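Small batches, short boil: a home meadmaker on going back to basics

December 22, 2021

The meadmaker behind the Drender label started with a bucket in the laundry and a library book. Most of the mead is still made at home, in batches small enough to lift, and it is given away or swapped. Nothing is sold. We talked over two evenings in November, mostly about honey, yeast and waiting.

The first batch did not go well. "I boiled the honey for an hour, as the book said to, and I skimmed it the whole time," the meadmaker said. "What I had at the end was sweet and flat, and it smelled of nothing much. I drank it anyway. It took me two winters to get through."

Boiling went first. These days the honey is stirred into lukewarm water and left alone. The water is the only thing that sees the stove, and only for long enough to take the chill off it. Jars of honey that have set hard are stood in a sink of warm water until they loosen.

"People worry about wild yeast in raw honey," the meadmaker said. "I pitch plenty of healthy yeast and I haven't lost a batch to it. I have lost batches to dirty tubing."

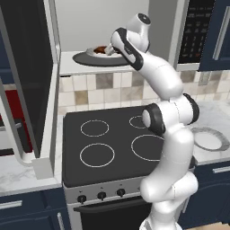
Stove and microwave, with the arm reaching up from the right.

The honey comes from a grower called Aksoy, who keeps hives beside a clover paddock and sells by the pail. The colour changes from year to year. The meadmaker prefers the darker pails for anything that will be aged and keeps the pale ones for a light, dry mead meant to be drunk in summer.

A standard batch uses 5 kilograms of honey. The rest is tap water, left out overnight in an open pot. Yeast nutrient goes in over the first few days in small doses.

"Honey has very little in it for yeast to live on besides sugar," the meadmaker said. "If you skip the nutrient it will still ferment, but it will be slow and it will stink of eggs. I skipped it for years out of stubbornness."

The doses are weighed on a kitchen scale and written in a notebook, along with the gravity reading and the temperature of the room. The notebook runs to 63 batches. A few of the entries are one word long, and the word is "drain".

Temperature has been the hardest thing to manage. The house warms up in the afternoon, and early batches made in the spare room tasted of solvent. The fermenter now sits on the concrete floor of the laundry with a wet towel around it. On very hot days a frozen bottle goes into the tub as well. It is not precise, but the readings stay within a few degrees.

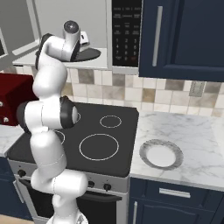
On waiting

The meadmaker racks each batch twice and then leaves it for at least nine months. A clove and orange mead named Drosis, made for a relative's wedding, was opened early and is still spoken of with regret.

"It was harsh. Everyone was polite," the meadmaker said. "I found one bottle behind the paint tins last year and it was lovely. So the recipe was fine and I was in a hurry."

Asked about fruit, the meadmaker was cautious. Berries go in after the main ferment has finished, frozen first and then thawed in a mesh bag. Plums were tried once and clogged the siphon. A batch called Vilteo, made with blackcurrants, has been the favourite among friends, and it is the only recipe that gets repeated every year without changes.

Bottling is done in one long sitting with up to 300 bottles a year rinsed, filled and capped. Labels are handwritten on masking tape. The meadmaker has looked at a proper bench capper and decided against it for now.

"The hand one works. My wrist complains for a day."

The next batch will be a plain one, with dark honey and no fruit. The pail is already in the cupboard, and the yeast is in the fridge door next to the mustard.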